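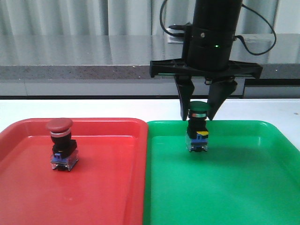 A reader's comment under the previous rangefinder review was that slope figures are a waste of money on a flat course, and that a plain laser with a good lens would serve most club players better. On the first point the reader is largely right. The second depends on the laser, and the Trarkix is a fair test of it, being a plain laser with a slope mode that can be switched off.

Trarkix laser rangefinder, reviewed 4 Mar 2021

The unit was used through February on the parkland course at Mullow and on the practice ground next to it. Conditions were typical for the month: low sun in the mornings, two rounds in fog, and a good deal of drizzle. The comparison unit was an older Pravolden, which has been in the bag for several seasons and reads consistently against the sprinkler head markings at Mullow.

Optics

The view through the eyepiece is bright in the centre and soft towards the rim. The display is black, which is easy to read against sky or grass and hard to read against dark conifers. The 12th at Mullow plays to a green backed by a line of them, and the crosshair disappears almost completely. The Pravolden has a red display and has no such trouble. The focus ring is stiff enough to stay where it is set, including when the unit is pulled out of its case in a hurry.

Accuracy

From the fixed markers on the practice ground, the Trarkix agreed with the Pravolden to within a yard on every flag. Repeat readings from the same spot did not wander. The longest reading obtained was 453 yards, to the side wall of the greenkeeping shed in flat light. Flags are a harder target than walls, and beyond the length of a normal par four the unit often picked up the trees behind. Few golfers will need a flag reading from there.

Flag lock

When the unit decides it has found the flag, it gives a short buzz and draws a ring around the crosshair. The buzz is weak and can be missed in winter gloves. In clear air it came promptly. In fog the unit would sometimes lock on to the fog itself and report a number that was plainly far too short, with the same buzz and the same ring. The Pravolden was no better here, although it tended to give no reading at all, and that is the safer fault of the two.

Scan mode, entered by holding the button down, is useful for bunkers. Sweep slowly from the front lip to the back and the display updates as it goes. It lags slightly, so a fast sweep gives the wrong number for the wrong edge.

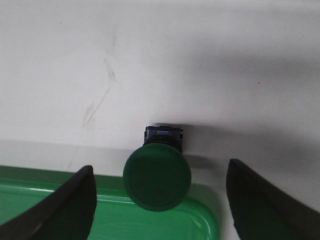 Can the slope mode be left on during a competition?
Slope has to be switched off if the local rules allow distance measuring at all. On the Trarkix the switch is a slider on the left side, with a green band that shows when slope is disabled, so a playing partner can check it at a glance. Ask in the pro shop if the notice board doesn't say.

Slope readings

The adjusted distance appears below the true distance in smaller figures. On the short 14th, which drops sharply from tee to green, the adjustment looked sensible and matched the club normally played there. On the flatter holes it changed the number by a yard or nothing. The unit takes no account of wind or temperature, and the manual makes no claim that it does.

Power and case

The battery is a single disposable lithium cell behind a screw cap, which can be turned with a coin. The original cell lasted the whole test. The battery symbol did not move from full, so how much warning it gives before failing is unknown. The unit switches itself off after a few seconds, which is slightly too soon when walking between two lines to a flag.

The case is the weak part. The zip is coarse and sticks at the corner, and the elastic loop that is meant to hold the lid shut during play had stretched by the end of the month. The Chuang magnetic strap fits the body well and was used for the last rounds. It holds firmly to a trolley upright but hides the lower part of the grip, so the unit has to be held further forward.

Weather

Drizzle did no harm. The front lens beads up quickly and needs wiping before each reading, and the supplied cloth is too small for wet hands. There was slight misting inside the eyepiece after one cold round. It cleared indoors within roughly 30 minutes and did not come back.

Verdict

Good for: repeatable distances, a firm focus ring, an obvious slope switch.
Less good for: dark backgrounds, fog, gloved hands.
Would it replace the Pravolden? At Mullow, with those conifers, no. On an open course the black display would be much less of a drawback and the lower price would count for more. Budget for a different case.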